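Tips for a Small Pouring Robot, From a Shared Workshop That Now Owns Many Towels

Our workshop in Mallham has a laser cutter, a band saw with opinions, and since March a robot arm that moves colored water from one piece of glass to another. It does this more slowly than a toddler and with more supervision. If you're planning something similar on your own bench, a few notes may save you a mop.

Start with the surface. We used a plain white tabletop and put pale panels behind it and down one side. Adaeze Ekwueme wanted to keep the old bench, which has forty years of stain on it and hides everything. That's the trouble with it. On white you can find a drip the moment it lands, and you can see where the glass is without squinting.

Use food coloring, and use strong colors. Water on its own is close to invisible in a test tube, and you'll spend the evening arguing over whether anything moved. Mix up a jug of each so the shade stays the same from one run to the next. Ours lasted 48 pours before the yellow gave out.
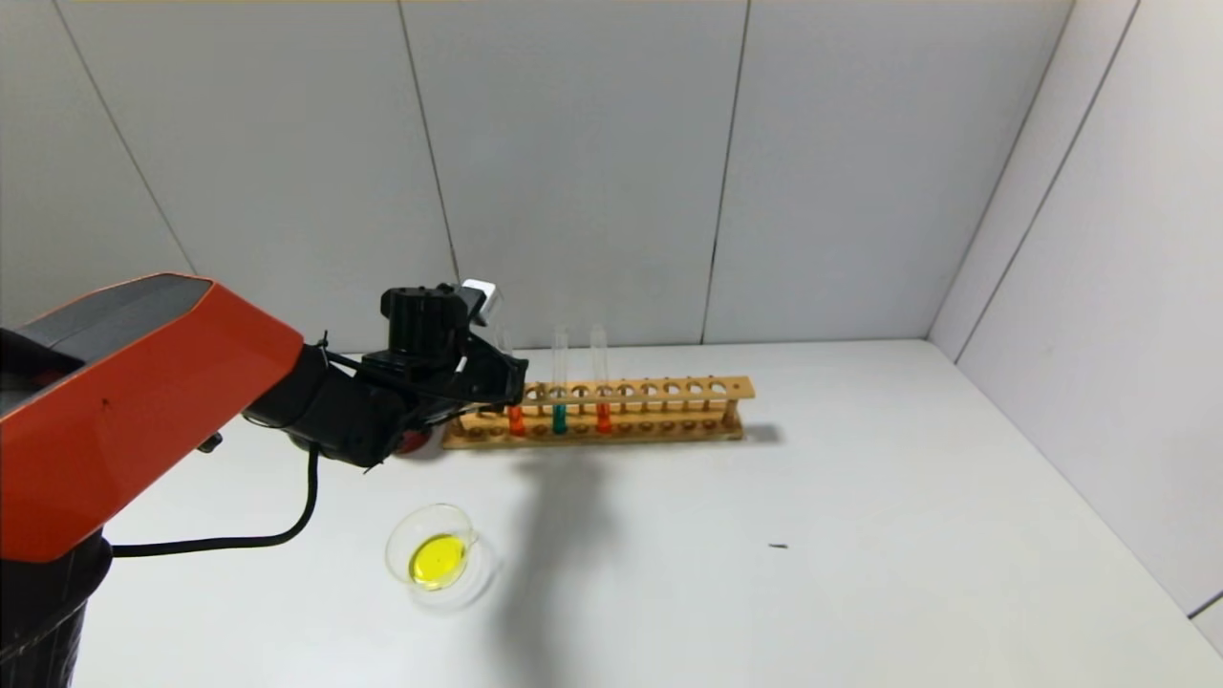 Yellow in the beaker, the other colors waiting in the rack.

Fill the tubes low. Everybody fills them to the top the first time, me included, and then the arm swings around and waters the furniture. Keep the level under the top bar of the rack and you've got some room for sloshing.

Fix the rack down. Two dots of museum putty at each end will do it. A wooden rack weighs next to nothing, and a gripper that comes in a hair too far to one side will push the whole thing across the table with great confidence. While you're at it, mark the table under the rack and the beaker with pencil, so they go back to the same spot after you wipe up. Pencil comes off with a damp rag. Marker does not, as Liesl Steiner now knows.

Think about the cable before you think about the program. It needs enough slack for the wrist to turn, but a loop that hangs too low will sweep glass off a table better than any cat. Run the arm by hand through its full reach, with nothing breakable out, and watch the cable the whole way. Then tie it and do it again. We did this 3 times and moved the tie every time.
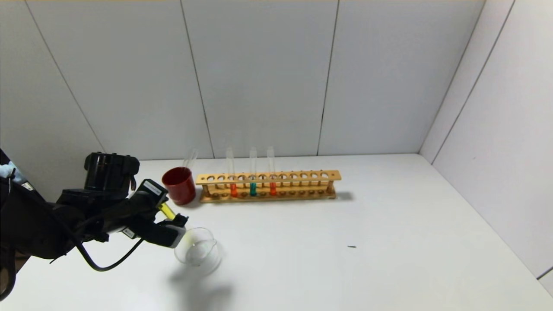 Tip slowly, and stop before you think you should. Water clings to the lip of a tube and runs back down the outside if the angle is timid, and it leaps over the far side of the beaker if the angle is bold. Somewhere in the middle is a pour. We wrote ours down on masking tape and stuck it to the wall by the sink, where it has been splashed until it can't be read.

A beaker with a wide mouth forgives a lot. Go up a size if you keep missing. Randa Smadi calls this cheating, but she also isn't the one who does the wiping.

Rinse tubes the same night. Dried food coloring leaves a ring, and a bottle brush only gets you so far. A little white vinegar, left to sit, takes care of the rest.

And keep the stop button where your hand already is. Ours was on the far side of the table for a week, so stopping the arm meant reaching past the arm.

Recent tips
Getting Glue Off a Cutting Mat
A Band Saw Blade Is Not a Bread Knife
Labeling Jars So Other People Believe You
Three Ways to Hang a Shop Vac Hose
What to Do With 360 Leftover Wood Screws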